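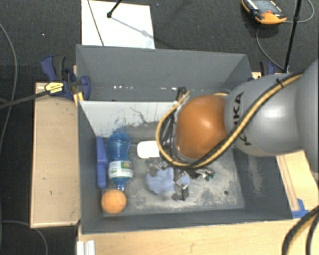
Bin picking cell, view from the fixed camera, gripper over the blue soft-looking item.

fbrophy
Hello all. I collect grasp examples for our picking model, which we call Anura. In June I recorded 194 attempts with this bin and labeled each one as success or failure. My problem is the failures. In 142 of them the gripper took the item and held it until the drop point. So I have few bad examples, and the model is too sure of itself on soft things. Should I make failures on purpose?

s_coughlan
Yes, but carefully. If you move the grasp point by hand, the model learns your hand. Let the script add a random offset and keep the value in the log.

Moynihan_M
I don't agree with Siobhán. Random offset gives you failures which will never happen in real work. I would run the current model, save what it does wrong, and train again. We did it so at Vestine and two rounds were enough.

s_coughlan
Two rounds with which objects? With boxes I believe it. With cloth or foam, I don't.

Moynihan_M
Mostly boxes, I admit.

tflan
One other question. In the picture the cable loop hangs on the bottle side, and the arm covers a big part of the bin. Do you save this view as model input, or is it only for the person who labels?

fbrophy
Only for the person. The model receives a depth picture, taken before the arm comes in.

tflan
Good. Then please keep both with the same time stamp. I lost 10 days of labels at Dunne from this.

sorcha.c
How do you label when the gripper takes the soft item and the fruit-like ball moves too? For me this is a third class, "disturbed". The next grasp begins from a different bin, so it matters.

fbrophy
Until now I wrote success. I see it was not correct. I can check the old recordings again, but it will take me some evenings.

Moynihan_M
Do not relabel everything. Take the soft items first.

s_coughlan
Here I agree with Maeve. And shake the bin between series, if your clamps are quick to open.

fbrophy
They are quick. I will try both methods, offset on one half and model errors on the other, and write the numbers in this thread.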